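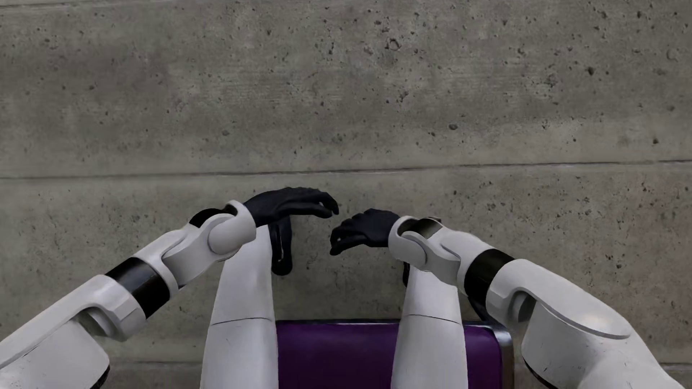 Purple seat, concrete floor.

Tuesday, January 16, 2018

I have been reupholstering dining chairs since November and I can't stop talking about it, so now it's your turn.

It started with the set we got when my aunt moved to Mulmont. Four good solid chairs, drop-in seats, covered in a beige stripe that had gone shiny in the middle. I figured I'd hire it out. Then I got a quote, laughed, and bought a staple puller instead.

You guys. The staple puller! I used a flathead screwdriver for the first seat and it took me an entire evening and one bandage. With the right tool the second seat was stripped before my podcast ended. I counted the staples on that one because I wanted to complain about it accurately: 108. Whoever did it last was taking no chances.

Under the stripe was a green vinyl, and under the vinyl was the original fabric, a sort of rust-colored wool with tiny diamonds. I kept a square of it. It's pinned over my desk right now and I keep thinking about paint colors that would go with it.

Things I've picked up so far, in case you have a sad chair of your own. Buy the firm foam. I bought the soft stuff first and sat right through to the board. Put a layer of batting over the foam and wrap it down the sides, so you don't get that hard edge showing through. Staple the middle of each side before you go anywhere near the corners, and flip the seat over to look at it way more often than you think you need to. My first corner looked like a badly wrapped birthday present. My last one looked like a slightly better wrapped birthday present, and I was so proud I texted a picture to Heloísa, who wrote back "is that a pillow?"

For fabric I went back and forth forever. I wanted mustard, then a dark teal, and then I found a plum remnant at Lengyel, the little shop by the train station, for 26 dollars. There was enough for all four with a strip left over (I laid the pieces out on the living room rug and moved them around like a puzzle until they fit). It's a tight weave, so it doesn't fray much when you cut it, and the color is so much happier in daylight than I expected.

Three seats are done. The fourth has a crack in the board, so I need to cut a new one, and that means borrowing a jigsaw and being brave. Duyên Sầm left a comment last time saying to trace the old board onto cardboard first and test the fit in the chair before cutting any wood. Doing that this weekend, thank you!

After that I have my eye on the piano bench.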